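Subject: Re: [oldbuildings] Collville arcade block, upper floors
List: oldbuildings
Time: 4:42 pm

I walked the block again in February with the ground floor plan in hand, and I can answer most of what was asked. The quoted part first, then my notes.

> The old arcade on the north side of the square is listed in the
> survey as one building. From the street it reads as two. The window
> heads change past the fourth bay and the cornice steps down. Does
> anyone know whether the east part was built later, or refaced?
>
> Also, the survey gives the Brultum Building as the name for the
> whole block. I have only ever seen that name used for the corner.
> Is there a source for the wider use?

The east part was built later. The party wall between the fourth and fifth bays is a full outside wall. It is faced in the same hard red brick as the west side of the block, and the facing continues up into the roof space, where it can be seen from the hatch on the back stair. There are 2 bricked-up window openings in it at third floor level. A wall built as an inside division would have neither.

The step in the cornice comes from the floor heights. The west part has tall first and second floors and a low third. The east part divides nearly the same height evenly, so its roof sits lower by less than the depth of the cornice. The builder kept the profile of the molding and let it drop. The floors inside do not line up above the first, and the connecting doors each have a short flight of steps on the east side.

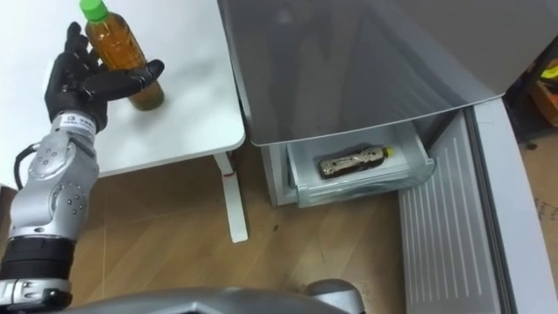

Names and Dates

The name is harder. The insurance map shows the corner as "Brultum Bldg." and the rest of the block as "Stores." The next revision, after the east part went up, puts the name across the whole frontage, but the lettering is spaced wide and may have been set that way to fill the strip. I would not rest a case on it. The tenant directories are more use. They give the corner as the Brultum Building throughout, and the east part as Lallevdale Chambers until the upstairs offices were given up. After that the east part has only a street number.

The survey seems to have used the later map and nothing else. I would enter the block as two buildings, with the wider name noted as a variant.

On dates, the permit book for the west part is missing. The permit for the east part exists and is for "stores and 42 offices," with the foundation to be carried on the existing wall. That agrees with what is on site. The partitions have been moved so often that the number of offices can't be checked, but the ceiling on the third floor still shows the lines of the old walls, and the spacing is about right for rooms one window wide.

The elevator is not original to either part. The shaft was cut through the east part against the party wall, and the trimmed joists can be seen from below in the basement. The maker's plate in the machine room reads Rüegg and gives a load of 1000 pounds. The plate has no year on it. The car has been replaced. The gate on the second floor looks to be of the same age as the machine, and is chained shut. 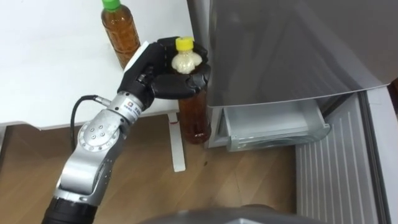 The basement runs under the sidewalk for the full width of the west part and stops at the party wall. The glass lights in the sidewalk have been filled with concrete, except for one panel near the corner entrance, which is cracked but complete. The east part has no sidewalk vault. Its coal came in from the alley, through an iron door that has been welded closed. Anyone tracing the extent of the first building can follow the vault and will get the same line as the brickwork gives.

The storefronts tell us very little. All of them were replaced together and the replacement runs straight across the joint between the two buildings, which is most of the reason the block passes for one at eye level. Above the third shop there is a length of older steel beam with rosettes at the bolt heads, visible where the sign panel has slipped. I expect it continues behind the other panels in the west part. I could not see any beam in the east part.

Points still open:

The use of the 2 bricked-up windows. They are too high to have looked over the shed that stood on the east lot, if the map is right about its single story, so they may have been ordinary office windows. The sills are missing.

The back stair. It is in the west part but its railing matches the one in the east. Either the west stair was renewed when the east part was built or the railing alone was.

The rear wall of the east part, which is painted. The brick under the paint has a different bond from the front and I could not get close enough to say more than that.

The survey sheet also has the block at 4 stories. It is three over a basement. The fourth floor they counted is probably the elevator penthouse, which shows above the roof line from the far side of the square and has a window in it.

If somebody has the directories for the years between the two maps, I would like to know when Lallevdale Chambers first appears. The library set in Collville has a gap there.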